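Skundville Tool and Repair Library
Second progress report to the Evside Neighborhood Fund
Prepared by Bilal Tannous, coordinator
March 9, 2019

Thank you for the extra two weeks on this report. The delay was mine. We were moving the catalog from the old spreadsheet to the new checkout system, and I wanted the loan numbers to come from one place.

Loans and members

We now have 322 active members, and they have borrowed tools 3,941 times since the grant began. Our target for this point was 300 members, so we are ahead! Loans are running well above what I wrote in the proposal, mostly thanks to the Saturday hours, which bring in people who could never reach us on a weekday. The pressure washer, the tile saw and the long ladder are still the items with waiting lists. We bought a second tile saw in the fall and it has been out almost every weekend.

Late returns are the weak spot. Reminder texts have helped, but a borrower who is three weeks late tends to stay late, and we are losing small things like drill bits and clamps. Starting next quarter we will lend bits in fixed sets with a printed list in the lid, so both sides can check them at the desk.

Repair evenings

These have been the best part of the year for me. We held 13 repair evenings, and over 400 items came through the door: lamps, toasters, coats with stuck zippers, one accordion. Lamps are the easiest to send home working. Coffee makers are the hardest, and we have started telling people so at sign-in so they can decide whether to wait. The sewing table is busy from the first minute to the last, and two people who came to get a hem fixed now run it.

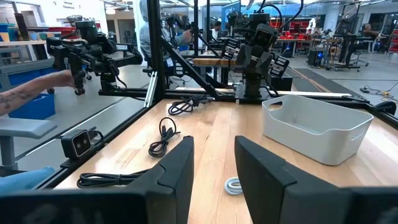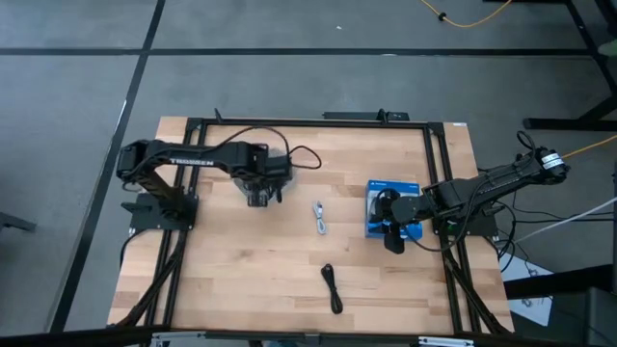
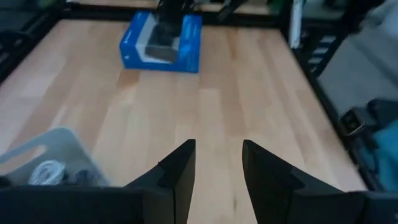 The Barano branch

We opened the Barano branch as planned, with hours on two evenings a week. It was slow to start. Many people who stopped by thought they had to live in Barano itself to join, so we changed the sign and the flyer to say that anyone in the county is welcome, and sign-ups picked up within the month. The shelving is in and the garden tools have moved over. Hand tools will follow once the second lockable cabinet arrives.

The Pal program, which matches a new borrower with an experienced one for their first project, is smaller than I hoped. We have more people offering help than asking for it. My guess is that the form puts people off, so we are dropping it and will simply offer a Pal at the desk when someone takes out a power tool for the first time.

Budget

Spending is on plan except for blade sharpening, which ran over, and insurance, which came in under by nearly the same amount. With your approval I would like to move the insurance savings to sharpening. Receipts are in the attached folder.

Next steps

We will finish the Barano shelves, start the bit sets, and hold a bike repair day in May. I would love to have someone from the Fund come by for it. Please bring a bike.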